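# Cleaning a countertop food warmer after service

Do this at the end of every shift the warmer has been used. It takes less time if you start while the line is being broken down and let the unit cool while you do the other stations.
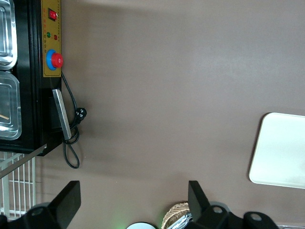

Read the steps through once before your first time. Korkor Alhassan trains new kitchen staff on this, and the order matters more than the speed.

## What you need

- Two clean cloths, one damp and one dry
- Dish soap and warm water
- A soft nylon brush
- White vinegar for scale
- Oven mitts
- A container with a lid for each food you are keeping

Skip steel wool and scouring powder. They scratch stainless pans, and food sticks in the scratches the next day.

## Shut it down

1. Turn the unit off at the rocker switch. The red emergency stop is for emergencies, so don't use it as the everyday off switch.
2. Pull the plug from the outlet. Hold the plug itself and leave the cord slack.
3. Wait 30 minutes. If you are short on time, do the serving utensils first.

## Empty the pans

Take out all spoons and sticks before you lift anything. Small wooden sticks are easy to miss when a pan is nearly empty, and they don't belong in the leftovers container or the drain.

Lift each pan straight up with mitts on. Move food you are keeping into shallow containers, label them, and get them into the cooler. Throw out anything that has been held past the time on the prep sheet.

## Wash the pans

Soak them in soapy water for ten minutes, then brush the corners and the underside of the rims. Grease collects under the rims and you will feel it before you see it. Rinse, and stand the pans on a wire rack to air dry.

If there is white scale, mix 100 ml of vinegar with 200 ml of water, wipe it on, and leave it for five minutes. Rinse well.

## Wipe the body

Use the damp cloth, wrung out hard. Never spray cleaner at the control panel. Spray the cloth, away from the unit, and wipe around the switch, the lights and the stop button. Go over the handle and then dry everything with the second cloth.

## Check the cord

Run the cord through the dry cloth from the unit to the plug. Look for cuts, soft spots and bent prongs. Coil it loosely beside the unit, clear of the sink. If you find damage, tag the warmer and tell Adom Abugri before anyone plugs it in again.

Put the dry pans back in last and cover them overnight.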